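2020年5月15日 晚上，随便记几笔

又是收拾的一天。困。先写了再睡，不然明天全忘。

上午没干成什么。Korkor 打电话来问那箱杯子还要不要，说不要她就拿去 Bratonberg 那边的义卖。我说要，都要，挂了电话又后悔。要那么多杯子干嘛，平时喝水就两个人。算了，先留着。

下午弄桌子。浅色木头那张，从 Nokolness 搬来以后一直堆东西，信、充电线、Nuno 忘拿走的书。全清到别处去了（别处＝床上，晚上又得挪）。桌面擦了两遍，用的旧毛巾，拧得不够干，袖子湿了半截。

然后是杯子。不锈钢那个我最喜欢，口大，放冰块不卡，洗的时候整只手都伸得进去。里面是拉丝的那种银灰，不是镜面，所以有点水渍也不显脏。妈以前总说金属杯喝茶有味儿，我喝不出来。可能舌头迟钝。
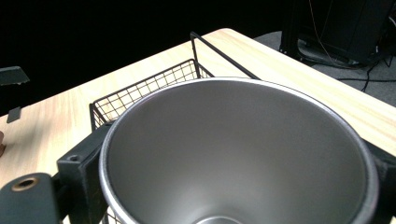 篮子的事

黑色铁丝网那个，带提手的。在 Aryee 买的，12块，当时嫌贵，在货架前站了半天，Delali 都走到收银台了又折回来催我。现在觉得值。轻，洗完东西能直接拎着走，灰尘也不积，抖一抖就行。唯一不好是小东西会漏，勺子柄老从格子里戳出来，勾过我一件毛衣。

想好了：以后杯子归篮子，篮子归桌子。不再往窗台上摆了，上次摔的那个还心疼着。

桌上那几道划痕还在。深色的，横着一片，擦不掉，拿橡皮也试了，没用。Emmanuel 说打磨一下上点木蜡油就好，他有400目的砂纸，改天带来。他的改天一般都是八月。不过也无所谓，有点痕迹就有点痕迹，桌子嘛，是拿来用的。Drahomíra 倒是建议铺块桌布，我不想铺，铺了还得洗桌不。
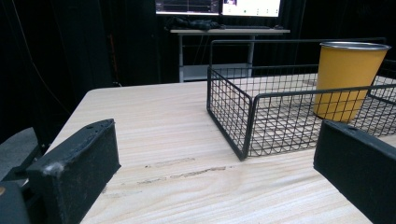
桌面和篮子，划痕还是老样子。

中间停下来吃了点东西。面包，昨天的，硬。泡了汤才咽得下去。一边吃一边列单子：洗碗布、灯泡、挂钩5个、木蜡油（写了又划掉，等 Emmanuel 吧）。

篮子放哪儿也纠结了一阵。靠前拿着方便，可是人坐下来手肘老碰到。靠后一点、偏右一点，刚好，前面还能留出写字的地方。我是右撇子，杯子从右边放进去最顺手，连站都不用站起来。这种小事居然想了二十多分钟，真是闲的。

还有个问题没解决，杯子要不要倒扣。倒扣不落灰，但是口那么大，占地方，旁边就塞不下别的了。正着放吧，用之前冲一下。
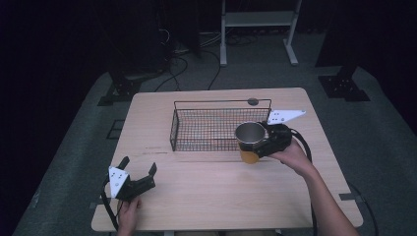

杯子往篮子这边放。金属的，外面下半截橙黄色。

回头看还剩：床上那堆，没动。地毯没吸。Endmont 的邮件没回，拖了好几天，明天一早先回这个。Korkor 那箱她说周末前送过来，得先腾块地方，柜子底下那层应该可以，里面都是旧报纸。

腰酸。洗澡，睡觉。灯泡别忘了买。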